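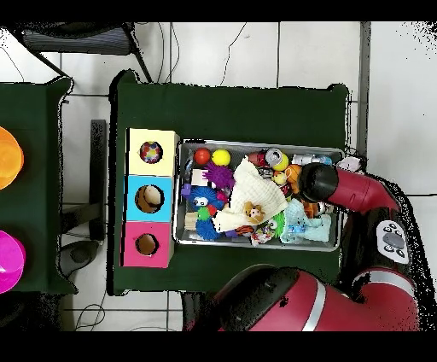

Lernska writes working rules for robot cells that handle mixed small objects, and we test every rule on our own tables before we publish it. We began with the most ordinary task, picking from a tray, where good practice is often missing. A tray like ours, with balls, spiky rubber toys, a soda can on its side and a crumpled white cloth over part of the pile, is harder to write rules for than a tray of equal parts. The cloth hides what is under it, and a ball can roll. For this reason our first rule book speaks mostly about the objects and the table, and only later about the arm.

Who we are

Lernska was started by Lizelle Cele, who wrote safety procedures for packing lines, and Rafsan Kodikara, who programmed the arms on the same lines. They did not always agree, and many of our rules still carry both opinions. Today we are a team of eight, with a test room in Ndlovu Street and a small office above it.

What we publish

Our main work is the Clerell Guide, a free set of rules for tabletop handling. The present edition has 626 entries – some are one line long, some take two pages. Each entry gives the rule, the test we made, and the cases where we think the rule should not be used. We also keep the Liveck List, a shorter paper for schools and small workshops which have one arm and no safety officer.

A few rules that visitors ask us about most:

Write down the contents of the tray before the first run, also the things you believe are not important.
Soft and hard objects may share a tray, but the grip force is set for the softest one.
Keep hands outside the marked area until the arm is stopped and a second person has confirmed it.
A failed pick is recorded the same way as a good pick.

How a rule is accepted

A new rule must pass 4000 picks in our room, with at least four different operators. After this it stays open for comments until the next edition, which comes every March. We answer all comments, but please have patience with us – the answers are written by the same people who run the tests.

Visits and training

We receive small groups from companies and technical schools. Please wear closed shoes and leave bags in the office. To ask for a date, write to Lizelle Cele through the contact form.

Page last changed 20/12/2023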